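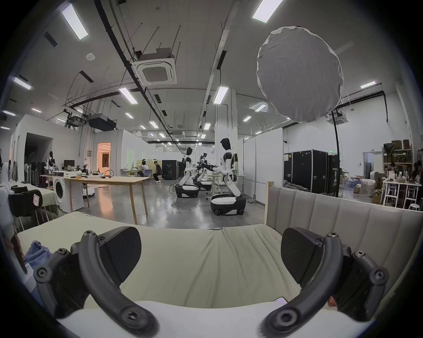 1 min read

Kutunbridge robotics club wants testers
By Trefor Lougher, 3 June 2020

I doubt a robot will make your bed this year. Prove me wrong. The club needs two people, ages 21 to 29, for two evenings a week through February. You'll work the hand gripper on bedding and write down every miss. Pay is bus fare. Coding isn't needed; patience is. Skip it if you want a demo reel. Write to me at the Plendholm desk.

Recent
Flollach contest: were the rules fair?
Havlíček arm, second try

Comments
marl: Bus fare both ways?
T. Lougher: Both ways.
dunno4: They said laundry by now last year too.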